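Long layover, bags on two separate tickets: do I have to collect and check in again?
Travel Help > Flights and connections > Baggage

Posted by Keerthana Iyer

I have two bookings which I made separately and I would like to know what happens to my hold luggage between them.

First booking: overnight flight, lands at Ferrand at 05:40 on a Monday. Second booking: different airline, leaves Ferrand from the other terminal at 12:15 the same day. Both are confirmed, both include one hold bag. The airlines do not appear to be partners, although the first one's site lists the second under "other carriers served at this airport", and I don't know whether that means anything.

What I need to know:

Can the first airline tag my bag to the final destination?
If not, do I need to pass through immigration to reach the belt, and would that mean a transit visa?
If the first flight is late and I miss the second, who is responsible?
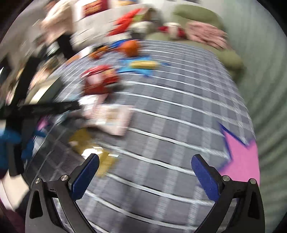
I have read the baggage pages of both airlines. One says through-checking is "available on eligible itineraries" and does not define eligible. The other says nothing. I rang the first airline and was told yes, then rang again to get it in writing and was told no.

I am travelling in January, with one suitcase and a small rucksack. I could leave the suitcase behind if I had to, but I will be away for 17 days and would prefer not to.

Sudheer Poduval

Take the second phone call as the correct one. Two bookings with two unrelated airlines are two contracts, and the default is that your bag is tagged only as far as the first contract goes.

Through-checking across separate tickets depends on an interline baggage agreement between the carriers, and then on the first carrier's policy of using that agreement for separate tickets. Plenty of airlines have the agreement and still refuse, as a matter of policy, unless both flights are in the same booking. Being listed as another carrier at the airport only means they both fly there.

You can still ask at the desk when you check in. Have the second booking reference ready, printed if possible, and ask the agent to tag to the final airport. If they agree, look at the tag before you walk away. It should show the three-letter code of your final destination in the largest type, with Ferrand as the intermediate point. If it shows only Ferrand, the bag comes off at Ferrand whatever the agent said. Keep the receipt stub.

On immigration: the reclaim belts are landside of passport control at nearly every international airport, so collecting a bag means formally entering the country. If your passport needs a visa to enter, an airside transit exemption will not cover you. Check this against the government's own page for your nationality, not against a forum, and do it before anything else. The first airline may also refuse to board you if their system shows a bag ending at Ferrand and no entry permission.

On delay: neither airline is responsible for the connection. The first owes you whatever it owes for a delay to Ferrand. The second will mark you as a no-show and, if yours is a return booking, will usually cancel the remaining sectors too. If you know you will miss it, contact the second airline before departure. Some will move you for a fee if you ask before the flight closes and will do nothing afterwards.

Six and a half hours is enough if you are allowed to enter the country. Allow 90 minutes from landing to having the bag in your hand, then the transfer between terminals. Find out when bag drop opens for the second flight, as many airlines will not take a bag more than three hours before departure, so you may be sitting landside with it for a while. 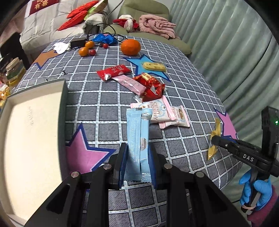

Check the weight limits on both tickets as well. They are often different, and the lower one governs you. I have paid 44 euros at a second desk for a case that the first desk accepted without comment. Dimensions for the cabin bag are the other trap, particularly if the second carrier is a low-cost one.

Ashraful Majumder

I did a similar thing at Ferrand, both flights on separate tickets, and they tagged it through no problem. Just be nice to the person at the desk. I wouldn't worry.

Sudheer Poduval

Ashraful, which airlines were they? If they were in the same group or alliance, it doesn't tell us much about this case.

Ashraful Majumder

Can't remember the second one. It was a few years back. The bag got there, anyway.

Keerthana Hegde

Agree with Sudheer on the main point. Some additions specific to Ferrand, where I change fairly often.

The terminals are linked by a free shuttle bus on the landside. There is also an airside bus, but you need a boarding card for the onward flight to use it, and with a hold bag to collect it is no use to you anyway. The landside bus runs every 17 minutes from early morning. The stop is outside arrivals, at the far left end, past the taxis. The sign is small.

Left luggage is in the terminal you arrive at and does not open until 07:00. There is no left luggage in the other one.

Seating before security in the departure terminal is poor. The upstairs café has proper chairs and the staff don't mind a suitcase.

On insurance: ordinary travel policies often exclude missed connections on separately booked flights, or cover them only if you left a minimum connection time, stated in the policy. Look for "missed connection" as distinct from "missed departure". Missed departure normally refers to your first flight from home and won't help. Where cover exists, read the cap. Mine was 200 per person, and a same-day replacement fare was well over that.

If the second ticket can be cancelled cheaply, price the whole trip as a single booking before you do anything else. It may cost more, but the bag question and the delay question both go away.

Keerthana Iyer

Thank you, both. I have checked the government page and my passport does need a visa to enter, so collecting the bag would mean applying for one. The second ticket is non-refundable. I have written to the first airline through their web form, asking for a written answer on the tagging, and will post the reply when it comes. If it is no, I will take the rucksack only.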